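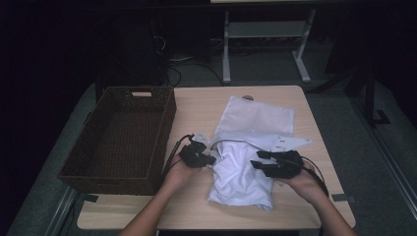 Folding a white garment with the hand-held grippers, basket to the left.

Recording laundry demonstrations with hand-held grippers: a walk-through

If you have come from our Prurnura overview you will know the general idea already, so I shall keep that part short. We teach a folding policy from demonstrations given by people wearing grippers on their own hands, with a head camera looking down at the table and a further camera on the gripper itself. What the overview doesn't tell you is how to sit down (or stand, in my case) and record a set that is worth training on, and that is what I'd like to go through on this page. It took us at Kirnivstead a whole spring to settle on it, and I hope it saves you a bit of that spring!

Before you start

Clear the tabletop of everything that isn't part of the task, and then put the basket where it is going to live for the whole session. We keep ours on the left. It matters less which side you choose than that you stick to it, and if you do want both sides in your data (a perfectly sensible thing to want) record them as separate sets and label them so.

Next come the cables. Let each one run back along your forearm with enough slack that you can cross your wrists without feeling a tug. A tight cable makes you lift your elbow, and that odd little lift goes straight into the data -- we had a policy that did it beautifully, for no reason at all.

Check the clocks on all the cameras and the two gripper encoders. We use a small tool called Sonen for this, which flashes a pattern and reports the offset. Anything over 3 milliseconds and I start again.

Recording a fold

1. Drop the garment on the table from chest height and leave it as it lands. Please don't tidy it first, however tempting.

2. Begin the recording with both grippers open and well above the cloth, and hold still for a slow breath. This gives the trimming script something clean to find.

3. Work from the far edge towards yourself. Pinch only as much cloth as you need, and close the jaws fully before you pull. Half-closed jaws are the commonest fault in new demonstrators' work, and hard to spot afterwards from the head camera alone.

4. Flatten with the outside of the fingers, using long, gentle strokes. Go at the pace you would use at home while chatting to somebody in the next room.

5. If you fumble, carry on and put it right. Recoveries are precious. Our first set of 900 demonstrations had been pruned of every slip, and the policy trained on it froze the moment a sleeve fell the wrong way. When we went back and kept the slips in, we had 777 usable demonstrations after the ordinary checks, a smaller set, and it reached 86 per cent complete folds on garments it hadn't met in training.

6. Finish with the grippers open and clear of the cloth, another slow breath, and stop.

Moving on to mesh

Once shirts are going nicely you can try the netting bags, which I find much more fun and also much more maddening. Mesh gives the camera a busy repeating pattern, and where two layers lie over one another it is easy to pick up both when you meant to pick up one. Lay the bag out with the zip facing up, open the fingers wide and come in low over the end of the zip, pausing just short of the fabric so that the gripper camera has a good steady look before contact.

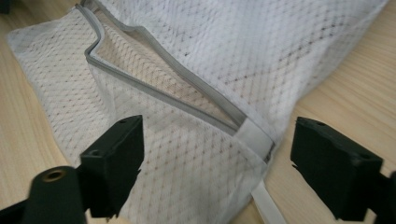 Sithole wrote in to say that the pause ought to be shorter than we used to advise, and that with mesh a long hover taught their policy to hang about over the zip for ages before committing to anything.

I think that is quite right, and we have changed our own habit to match. A brief stop is plenty. If your policy already dawdles, you needn't throw the set away; trim the still stretches before contact and train again from the same starting weights, and see how it behaves.

Do keep the bags in a set of their own to begin with, then mix them with the shirts in a second training run. Mixing from the outset gave us a policy that searched every shirt for a zip -- rather sweet to watch, but no use to anyone with washing to put away.

Checking your work

Play back every tenth demonstration at double speed, head view and gripper view side by side. You are looking for jaws that close on air, hands that stray out of the head view, and any jump in the tracked position when your wrists cross. Mark the doubtful ones and look at them again the next morning, with tea. The export settings are on the following page, along with the folder layout that the training script expects.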